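Student Projects › Automotive Technology › Final Reports

Finding a Parasitic Battery Drain in a Family Hatchback

Project report by Aino Kokkonen
Clodville Technical College, Auto Electrical Systems
Submitted Apr 16, 2025

Why I picked this project

My aunt's car kept going flat. She would park it on Friday-night terms, as she puts it, meaning she wouldn't touch it again until work started, and by then the starter would only click. She had already paid for a new battery in November and the new one did the same thing after a few weeks. When our instructor, Mr. Krasniqi, asked for project ideas, I had mine before he finished the sentence!

A parasitic drain is current that keeps flowing after the car is switched off. A little of it is normal. The clock, the alarm and the radio memory all need a trickle. The trouble starts when something bigger stays awake.

What I used

I had a digital multimeter, a set of fused jumper leads, a battery charger, and the wiring diagrams from the school library. Mr. Krasniqi also lent me a low-current clamp meter from Indgate, which I used to double-check my readings. I loved working with the clamp because you don't have to disconnect anything.

Testing the battery and alternator first

It is tempting to go straight to pulling fuses, but a weak battery or a bad alternator can look just like a drain. I charged the battery fully, let it rest overnight and load tested it. It passed. The charging voltage at idle was fine too, and it stayed fine with the headlights and the rear defroster on. That left the drain.

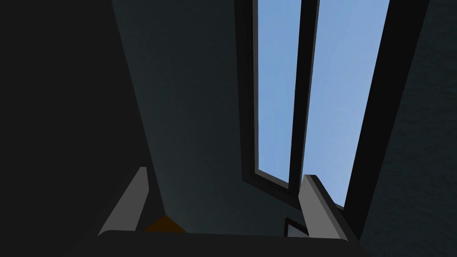 Gripper with its fingers open, and a tall window beyond.

Measuring the drain

I put the multimeter in series between the negative battery post and the negative cable. Before that I opened the hood and closed the latch with a screwdriver so the car would think the hood was shut, and I did the same with the driver's door. Then I locked the car with the remote and waited for the control modules to go to sleep. My first try was a mess. I opened a door without thinking, everything woke up, and the sudden load blew the fuse in the meter. Lesson learned - keep the window down and leave the doors alone.

On the second try the reading settled at about 200 milliamps. The limit we use in class is 25, so I was pretty excited. I had a real fault to chase!

Tracking down the circuit

I didn't want to pull fuses and risk waking a module, so I measured the voltage drop across each one instead. Every blade fuse has two tiny test points on top, and if current is flowing you will see a few tenths of a millivolt. I went through the underhood box and found nothing strange. In the cabin box, fuse 3 showed a clear drop. When I took it out, the drain fell to a normal level right away.

According to the diagram, that fuse feeds the glove box light, the trunk light and the accessory socket. The socket had nothing plugged in. The trunk light went off properly when I pushed the latch closed by hand. The glove box bulb, though, was warm to the touch after the car had been locked for an hour. The little plunger switch had a cracked collar and never got pressed all the way in.

The repair

I fitted a replacement switch from Florix, part 2342, and cleaned the connector while I was in there. It took less time than finding my lost trim clip under the seat. With the new switch in, I repeated the whole test from the start and the reading stayed under our limit.

What I would do differently

I would write down every reading as I go. I did the first half of the fuse box from memory and had to do it over. I would also like to try logging the current overnight, to see how often the modules wake up by themselves. Mr. Krasniqi thinks that could be a good follow-up for next term, and I have already asked to borrow the clamp meter again.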